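Kedum opera house to reopen in spring with new staging of Clotine

The Kedum opera house will reopen to the public in March with a new production of Clotine, the three-act opera that was last heard in the building before it closed for repairs. The management confirmed the programme on Thursday, together with details of ticket prices and a scheme for first-time visitors.

The production will be directed by Afaf Salameh, with designs made in the theatre's own workshops. It is set in a harbour town between two wars and will be sung in the original language, with surtitles above the stage. The orchestra will be placed in the rebuilt pit, which has been lowered and extended beneath the front of the stage so that larger scores can be performed without the loss of seats in the stalls.
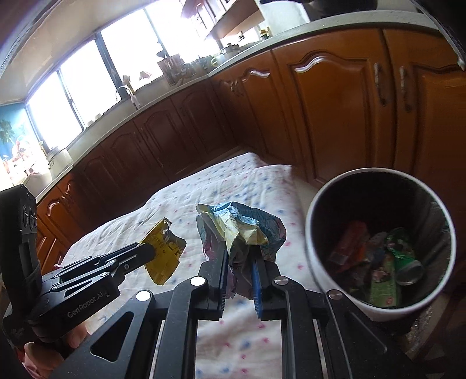 Seating in the main auditorium has been replaced throughout, and the house now holds 2,805 people over four levels. The upper gallery, which had been closed to the public on safety grounds, has been given a second staircase and will be open at every performance. A total of 216 places in the gallery will be sold at the lowest price, and 100 of these will be held back until the morning of the performance for sale at the box office from ten o'clock.

Casting for the title role has been divided between two sopranos, who will appear on alternate evenings. The chorus has been increased for the harbour scene in the second act, and auditions for the additional places were held at the Ghanem rehearsal rooms in January. The children's chorus will be drawn from schools in the district, as in previous seasons.

The management also announced that the dress rehearsal will be open to 800 pupils and students free of charge. Schools wishing to attend should apply in writing to the education office. Places will be given by ballot, and those not successful will be offered seats at a later matinee at a reduced rate.
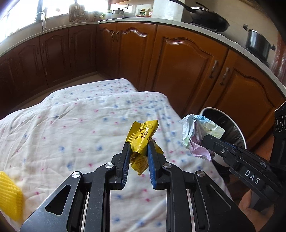 Nahom Zeleke welcomed the return of the gallery but said that the choice of opera was a cautious one, and that regular audiences had hoped for a work not already known to them. He added that the morning sale of gallery places would be of little use to people travelling from outside the town, and asked that a share of them be offered by telephone.

In its reply, the management stated that two less familiar works would follow later in the season and that the arrangements for gallery sales would be looked at again after the first run. The second production will be given jointly with the Brorkine festival, where it will be seen first, before moving to Kedum in the autumn.

General booking for Clotine opens in February. Subscribers will receive their forms by post and may book one week earlier. Performances begin at seven in the evening, with matinees at two, and latecomers will be admitted at the first interval only.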